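Szabolcs Vass swears by these panels, and he has been wrong about most things since November, so I went in with low expectations. Sliders, numbers, chunky blocks that look like a jigsaw. It's meant to be good for fidgety hands and "focus". I've heard that one before.

My first grumble is the scale. One to five, with a white slider button above it and another below, one arrow pointing down and one pointing up. Five of what? I'd have liked a word or two.

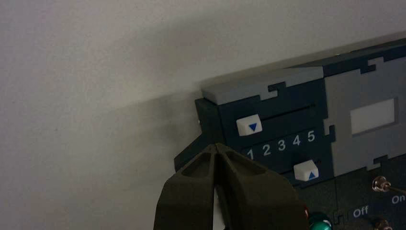
I don't mind the navy and grey though - it makes a change from primary colours. But up to 263 reviews on the Frerichs page and hardly any say whether people still pick the thing up after 2 weeks. I suspect it goes in a drawer. Ask me again when I've had it a month.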